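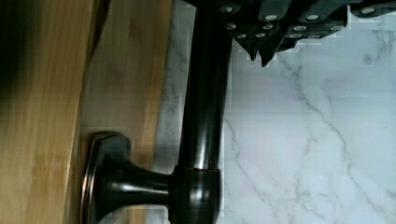

I keep reading that oil-rubbed bronze is a "living finish" that gets better with age, and I'm not buying it. Zurard wants 217 dollars for the solid version of their pull, and Hudley sells a coated one for a lot less. From three feet away I can't tell them apart. Mine is the dark one on the light wood, with a coppery line along the rim of the base plate, and I'd like to know if that line is supposed to spread or if it's just how the light hits the edge. Has anyone had the expensive kind for more than a year?

Posted by rubenvl, Tuesday 7:42 pm

wimsmits_ wrote:
Five years on our pantry doors, Van Damme brand. It changed where hands go and nowhere else. My wife likes it. I think it looks like we don't clean.

hollmann_h wrote:
That's what unlacquered bronze does, Wim. If you wanted it to stay the same you should have bought a coated one.

wimsmits_ wrote:
I did buy a coated one. Says so on the box.

hollmann_h wrote:
Then the coating failed and you should ask for your money back. Mine still looks new after 2 years and I wipe it with a damp cloth, no wax.

sudheer_m wrote:
How often is that door opened, though? Guest room hardware always looks new. I'd want to hear from somebody with kids and a fridge.

rubenvl wrote:
Fair. Hannelore, which room?

hollmann_h wrote:
Linen closet. I still say wax is a waste of money.

ansj wrote:
We spent nearly 900 on a whole kitchen set and I'd go plain black next time.

Last updated: January

Recent threads
Does brass really kill germs?
Adotness hinges, worth it?
Soft-close drawers that slam
Matching old screws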